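Teaching a robot to do the wash, one load at a time

Apr 27, 2020

I spent most of my morning at the Weidemann workshop in Ilton, where a small crew is teaching a robot to do laundry. I've been wanting to see this since they told me about it over the winter, and it was a lot more fun than I expected (also slower, so bring a coffee).

The project is called Minon, and the idea is pretty simple. A person sits at a desk with a pair of hand controls, watches what the robot's wrist cameras see, and moves the robot's arms through the whole chore. Open the door, reach over, grip something, put it in, let go. Every bit of it gets recorded, and later the crew uses those recordings to train the robot to try the job without anyone at the controls.

They have 400 good runs saved so far and want 600 before they start the next round of training in June. A run only counts if the operator gets all the way through it, so a dropped sock near the end means starting over. I watched that happen twice and I felt it in my stomach both times!

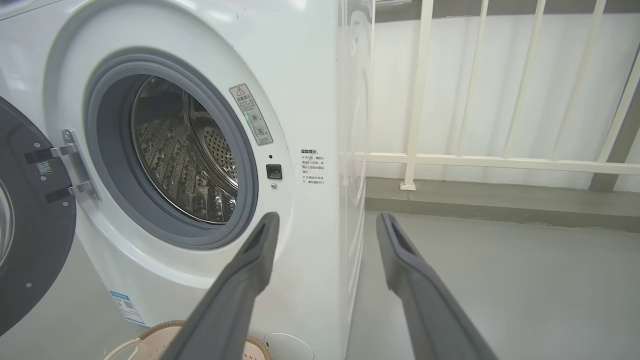 The hard part is getting in and out of the drum. Your own arm just sort of knows where the edge is, but the operator is working from a camera picture and has to come in straight, keep the fingers off the rubber seal and then open them without dragging everything back out again. One of the operators told me she holds her breath when she does it. She also said the door gave her more trouble than the clothes in her first week, as she kept pulling it from the wrong side.

I got a turn, of course. It took me 9 minutes to pick up one dish towel and get it inside, and I bumped the machine on the way (sorry, everyone). The controls feel light and a little floaty, and there's a tiny lag that makes you want to rush. Don't rush. My second try was better, and I'm told mine won't be going into the training set, so the robot is safe from my bad habits.

There's another way of doing it that they used earlier on, where you take hold of the arm itself and walk it through the motion. A couple of people on the crew still like that better for short moves such as pushing a door closed. For a full load they all use the remote setup now, and each operator does up to six runs before handing over the controls, mostly to rest their wrists.

Next on the list is unloading, with heavier stuff like jeans and bath towels. After that the crew plans to haul the whole setup over to Fulasgate and record in a second laundry room with a different machine. I've already asked if I can come along for that one.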